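Unit 9: Combs — Parts, Selection and Cleaning

Course handout, Salon Practice I. Prepared by N. Azar, revised 17th May.

9.1 Terms

The parts of a handled comb are named the same way across most suppliers. The spine is the solid edge from which the teeth project. The shoulder is the transition between spine and handle. Tooth pitch is the center-to-center distance between adjacent teeth, and the gap is the clear space between them. Pitch and gap are often confused in catalogs; in this course, "fine" and "coarse" always refer to pitch.

Students should be able to identify each part on an unfamiliar comb before the first practical.

9.2 Handle and blade

A handled comb places the grip in line with the spine, so that force from the hand passes along the solid edge. The handle may be round or flat in section. Round handles turn easily between thumb and forefinger when the blade has to be reversed. End caps, where fitted, are a separate part and should be checked for movement at the joint. 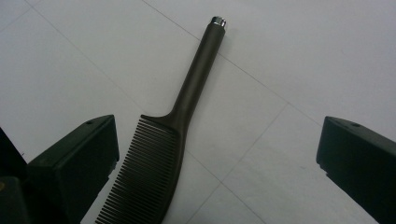

9.3 Selection by task

Fine pitch: smoothing, tension work, and distributing product on straight hair. Fine teeth catch on knots and are not used for first detangling.

Coarse pitch: detangling, wet hair, and curl patterns with high shrinkage. Start at the ends and move toward the scalp.

Mixed pitch: general cutting. The change in pitch normally falls at the middle of the blade.

The Rilo and Anden sets in the kit room hold all three types. Sign them out with Thodoris Stefanou.

9.4 Cleaning and inspection

Remove hair from the gaps first. Wash in warm water with detergent, working the brush from the spine toward the tooth tips, then rinse. Disinfect according to the product label — contact time varies by product and is not to be estimated. Dry flat on a clean towel.

Any comb dropped on the floor is treated as used and goes through the full procedure. Combs with bent, split or missing teeth are withdrawn.

Reading for next session: course pack, pages 16 to 32.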